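Speaker notes – Wood floors and seasonal movement
Session for the Clikthorpe building trades evening
Speaker: Sunil Uddin
Slides prepared with Spyros Ristić

Start at 7:00 pm. Leave the title slide up while people find seats. Handout goes round at the break, so ask them to hold off on copying figures down.

Slide 1. Scope

Solid and engineered wood floors in heated houses. Leave out laminate and vinyl. If someone asks about stone, take it at the end.

State the main point early: most complaints about a new wood floor are complaints about moisture. The boards respond to the air in the room and to whatever is under them. The installer controls part of that, the heating system controls part, and the occupant controls the rest.

Slide 2. How wood moves

Wood takes up and gives off water vapor until it is in balance with the air. Below fiber saturation, a change in moisture content produces a change in size. Movement along the grain is small enough to ignore for a floor. Movement across the grain is what opens and closes gaps.

Flat-sawn boards move more across their width than quarter-sawn boards of the same species. Pass the two offcuts round now. Point out the ring direction on the end grain before letting go of them.

Wide boards concentrate the movement in fewer joints. The same room laid in narrow strip will show many fine gaps, and in wide plank a few large ones. Total movement is comparable.

Slide 3. The Kanagaratnam house

Background: ground floor extension, 400 square feet of solid oak over a concrete slab. Boards delivered in the wrapper and laid the same week. Heating was switched on after the floor was finished. First complaint came in March.

Gaps had opened along the full length of the room, widest near the south-facing doors. No cupping. Absence of cupping matters – it suggests the boards had dried fairly evenly through their thickness, and it moves attention away from the slab and toward the room air.

Pause here and ask the room what they would measure first. Wait for at least one answer.

Slide 4. Floor level

Keep this one up while covering the inspection sequence.

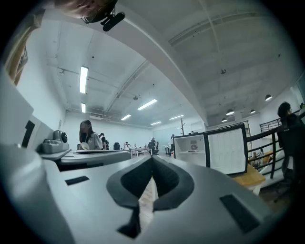 Slide 4. Open-plan office, gray gripper in front, sliver of wooden floor in its gap.

Inspection sequence: look at the whole room in low side light before kneeling down. Record temperature and relative humidity. Take moisture readings in the boards, then in the slab if there is access. Note the meter model and the species correction used. A reading without its correction setting cannot be compared with anything later.

Pin meters leave holes. Agree on locations with the owner first and use the edges where the baseboard or a rug will cover them. Pinless meters leave no mark but read to a fixed depth, so on a thin board they may be reading the underlay as well.

Slide 5. Acclimation

Common advice is to leave the boards in the room for a set number of days. Explain why this is incomplete. The target is a moisture content that matches the room in normal use. Boards stored in an unheated shell will settle to the conditions of an unheated shell, however long they are left.

At the Stelluvbridge job the boards were opened, stacked with spacers, and checked every 3 days with the heating running. Laying began when readings had stopped changing between visits. Mention that the builder objected to the delay – Spyros has the correspondence if anyone wants to see how it was handled.

Slide 6. Expansion gap

Perimeter gap at all walls, door frames, pipes and hearths. Check that the baseboard covers it at both extremes of the season. Do not let anyone fill it with hard filler or plaster. On wide rooms, discuss an intermediate break with the owner before ordering.

Slide 7. Repair or wait

Do not fill winter gaps in winter. When the boards swell again the filler is crushed or squeezed out, and it can put the joint under load. Take readings through a full heating season, then decide.

If a gap stays open in humid weather, a glued sliver of matching wood is acceptable in an old floor. In a recent floor, look for the cause first.

Slide 8. Records

Show the Grodance log sheet, job 686. It has 6 columns: location, depth, reading, correction, air temperature, relative humidity. Blank copies are on the table by the door.

Questions until 8:15 pm. Collect both offcuts before people leave.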